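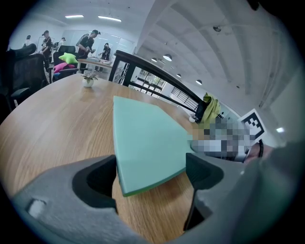
1. What we set out to do

Our module asked for a report on how a public inquiry reaches the public. We chose the Tovton inquiry into the marriage registration of minors, partly out of interest and partly because the other groups had taken the easier ones. The inquiry was ordered in July after a local paper reported that a registrar had accepted birth certificates which made several brides older than their elder sisters.

We wanted to know how the story changed between the first report and the official findings. Anežka Bednárik read the newspapers and Zuzana Vrabec read the findings, which run to 16 chapters and an index that lists the minister more often than the girls.

2. Sources

We collected 2368 articles and broadcast summaries from the regional press archive. After removing duplicates we had 2145. Most of the duplicates were one agency report printed under different bylines, in one case with a fresh spelling mistake.

We left out opinion columns, apart from two which had been filed as news. We argued over these for most of an afternoon and kept them, on the grounds that readers would have met them as news too.

3. What we found

In the first weeks nearly every article quoted the police, the ministry or both. The families appeared mainly as "relatives", and were usually said to be "upset". The Pathak district court, where the first complaints were lodged, was hardly mentioned until the ministry began blaming it.

Coverage rose again when the opposition took up the case. From then on the articles were longer, but a good part of the extra length was politicians describing their own concern. One Grurkia councillor managed to be appalled in three papers on the same morning, using the same sentence.

The findings themselves got far less space than the order to produce them. The main recommendation, that registrars should check ages against school records, was often left to the last paragraph – and some papers left it out.

4. Problems

The archive search treats "inquiry" and "enquiry" as different subjects. We discovered this after finishing the first search, and did it again.

Zuzana wrote to the registry office for its figures on refused applications. It replied that our letter had been passed to the proper department, and later that we were welcome to write to the proper department. Those figures are therefore missing from section 3.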